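Zillik tracker > Handheld gripper demos > Ticket 1125
Summary: Grasp width estimate drops out on clear bottles
Status: Open, waiting on retest
Component: width labelling (Flandovix)
Opened: 27th May

Reported behaviour
Width labels are missing or wrong for part of each episode in the clear bottle task. The labeller finds both fingers when the jaws are open. Once they close on the bottle, the right finger is lost for up to 20 frames at a time and the width freezes at its last good value. The policy trained on these labels closes too late. Mug and soap episodes from the same table are labelled correctly.

Steps to reproduce
1. Load the bottle set, 400 episodes.
2. Run the labeller with default settings.
3. Plot width against frame number for any episode with a grasp.
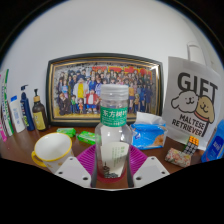 Bottle between the fingers at the table, mug to the left, tissues and gift bag behind.

Expected: steady width while the bottle is held.
Actual: width flat, then a jump of several millimetres on release.

Comment 1
Ruled out clock drift. Video and pose streams line up in every episode checked. Ruled out lens calibration as well. Reran with the February calibration file and the dropouts fall on the same frames.

Comment 2
The labeller looks for a white plate edge against a darker background. With the fingers over the brown table it has good contrast. With the wrist rolled and a white wall behind one finger, the edge score falls below the cutoff. A clear bottle makes this worse, as background edges show through it and get matched as finger edges. Lowering the cutoff brings the right finger back but adds false matches on the bottle label, so that change was reverted.

Comment 3
Tried the Quartey branch, which tracks the screw holes in the finger plates and ignores the outline. Holes are dark on white whatever is behind the plate. Ran it on 80 of the worst episodes, picked by length of dropout.

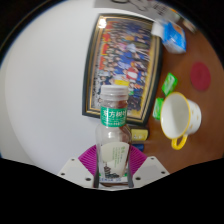
Dropouts are gone in all but the episodes with heavy motion blur. Two limits remain. The method needs at least two holes visible per finger, and it measures plate spacing, so any squash in the grip pads has to be corrected separately. The correction is a fixed offset for now. It should be fine for a rigid object and will be off for a soft one such as the tissue pack.

Comment 4
Merge is blocked by the Gomgate export step, which still expects outline points in the label file. Writing empty outline fields makes the export pass, but the viewer then draws nothing over the fingers. Left as is until the viewer is patched.

To do
Relabel the full bottle set with hole tracking.
Retrain with the same seed and compare closing time.
Add a blur check so bad frames are marked as missing and not filled with the last value.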